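Sorting and storing faux hydrangeas and roses without crushing them
Home & Crafts Help > Flowers, Wreaths and Centerpieces
Viewed 2,843 times

Posted by ullisier_porch in September

Hi all! I have gone completely overboard with artificial flowers this year and I am loving every minute of it, but I need some help from people who have been at this longer than me.

I do the tables for our neighborhood suppers, and I also make door wreaths for pretty much anyone who stands still long enough. Up to now everything has lived in two big shopping bags in the hall closet. You can guess how that goes. The hydrangeas come out flat on one side, the stems are hooked together like coat hangers, and every time I pull out one rose I get half the bag with it.

So I cleared off the white table in the back room, and I want to set up a real sorting spot. The plan is to lay things out, fix what needs fixing, and get it all into baskets by kind or by color (haven't decided!). I have several of those white plastic baskets with the slatted sides and I'd love to keep using them if they're any good for this.
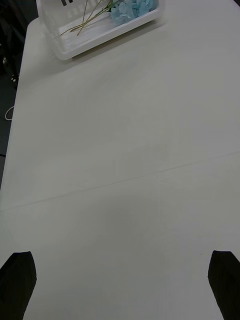 My working space is the part I'm happiest with so far. It's big, it's at a good height for standing, and a stem with a four-foot spread would still fit on it. The faint seam running across the top is handy too, because I use it as my line: flowers still to be looked at stay on the basket side, and finished ones come to my side. The surface has light scuffs on it already so I don't fuss about wire ends scratching it.

What I can't figure out:

Do I sort by color or by type of flower? I mostly have blues and reds, with some white and a little yellow.

Is it okay to stack hydrangea heads on top of each other in a basket, or will they flatten again? The petals are that thin ruffly kind.

And do you store the leaves on the stems or take them off? Mine slide right off half the time anyway.

I'd like to get this done before I start on the fall wreaths, so any tips are welcome, even tiny ones. Thank you!!

pikance_petals
Member, 839 posts

Oh, I'm so glad somebody asked this! I went through the exact same thing with my hydrangeas and I have feelings about it.

Sort by type first and color second. I did it by color for a whole year and it drove me up the wall. A rose is a small, tight, heavy thing and a hydrangea is a big airy thing, and when you put them in one basket the rose sinks straight down through the petals and leaves a dent. Keep roses and rosebuds together, hydrangeas together, greenery by itself. Once you've done that, the colors are easy to see from the top anyway.

For stacking: one layer, two at the very most, heads up. Turn every second one so the stems point opposite ways and the heads nest beside each other. If a head is already flat, hold it over steam from the kettle for a few seconds (keep your fingers out of it, and try one petal first in case yours are the melty sort), then fluff it with your fingertips from the middle out. It's the most satisfying job in the world. I did nine in a row one night and wanted more!

Your baskets are perfect, by the way. Slatted sides let air through so nothing gets that closed-up closet smell. Just line the bottom with a piece of thin cardboard or the wire ends will poke through the gaps and catch on your sweater.

Leaves: I leave them on if they're tight and take them off if they slide. Loose ones go in a zip bag clipped to the rim with a clothespin. A dab of hot glue on the stem when you put them back and they'll never wander again.

Before anything goes in a basket, do one big spread-out. Put it ALL on the table, bare stems and branching bits included, and look at it for a minute before you start picking. I always find a stem that belongs to some head I'd given up on. It's also when I get my best ideas, because things fall next to each other in ways I'd never have planned. Light blue with one deep red rose was an accident like that, and I've made it four times since.
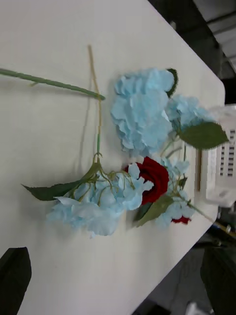 Should the wire stems be straightened before the flowers go into storage?
Go ahead and straighten any that have hooks or sharp kinks, and leave the gentle curves alone. A hook will grab every petal it passes on the way out of the basket. Roll the wire under your palm on the tabletop, slowly, and it comes out nearly straight without marking the coating.

That second bit is copied from the notes I keep for our craft night at Jurncombe Hall, so sorry if it sounds like a handout. Have fun with it!

alaoui_lane
Member, 2,528 posts

Agree with most of that, but I'm team color. If you make mainly wreaths you're going to grab a whole palette at once, and it's so nice to carry one basket to the table and start. I get around the dent problem by wrapping the roses in a bit of tissue and tucking them in the corners.

Few more things that have worked for me:

Dust before you store. A soft makeup brush for hydrangeas, a hair dryer on cool for everything else. Do it outside if you can.

Keep them out of the sun. Blues go first, at least mine did. I had a beautiful basket by a window and by spring one side was practically gray.

Tie stems of the same length together with a twist tie, low down. Don't use rubber bands, they get sticky and then they snap.

Put the wire cutters IN the basket. I don't know why it took me three years to think of that.

Also don't overthink the leaves! I toss all mine in an old cookie tin. Serrated ones, smooth ones, whatever. When I'm building something I dump the tin out and pick.

wreathsandsuch

just hang them upside down from a rod in the closet. takes up no room

ullisier_porch

You are all wonderful, thank you! I steamed my first hydrangea this morning and I may have squealed. It went from pancake to pom-pom in no time at all.

I'm going with type first, but I'm stealing the tissue trick for a small "ready to go" basket in blue and red, because now I can't stop thinking about that combination. Cardboard liners are cut. The rod idea is going to have to wait since my closet rod is full of coats, but I might try it for the really long stems that stick out of everything.

One more if anybody's still reading: has anyone found a way to freshen up the cut ends where the green coating has peeled back from the wire? Mine look pretty ragged and I'd like to use them in a clear vase.

pikance_petals

Floral tape! Stretch it as you wrap so it gets tacky, start half an inch above the peeled part and go down past the end. Keep that vase dry, though. Fill it with glass pebbles and the ends won't show much anyway.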